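Fleltier Breakfast Prop Set, reviewed after 2222 recorded runs
Posted 28th October by Hayley Bainbridge

I bought this set for our small team at Grokdale when we started gathering examples of kitchen chores for our arm to learn from, and I've been meaning to write it up ever since (sorry to everyone who emailed!). We steer the arm by hand through each chore, save the run, move things a little and go again. You get very fond of a toaster that way, or very tired of it.

The toaster is the best part of the set. The slots forgive a slice that comes in crooked, and the lever sticks out far enough on the side that our newer drivers can find it without much fuss. I do wish the chrome top were duller, as it throws glare into the head camera under our ceiling lights, and we lost 11 runs to that before we moved a lamp.

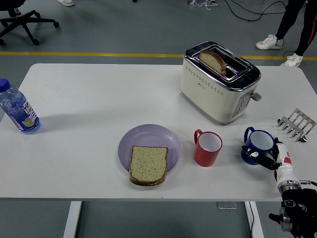
The mugs have been good to us as well. Having a red one and a dark blue one makes the spoken instructions easy to write, and the loop handles give the fingers something to go for. We turn the handles a different way every few runs, and I'd urge you to do the same, or your model will learn one pose beautifully and nothing else. The lavender plate is light plastic and slides if you brush it, so we put 2 dots of putty underneath on bad days.

The toast rack is the hard one. Those thin wires are a real test for a beginner, and it took me 30 tries to get a run I was willing to keep! We still use it, mostly on its side as clutter.

I'd buy the set again, though I'd ask for a second plate in a darker color. Shipping was slow but everything came well packed.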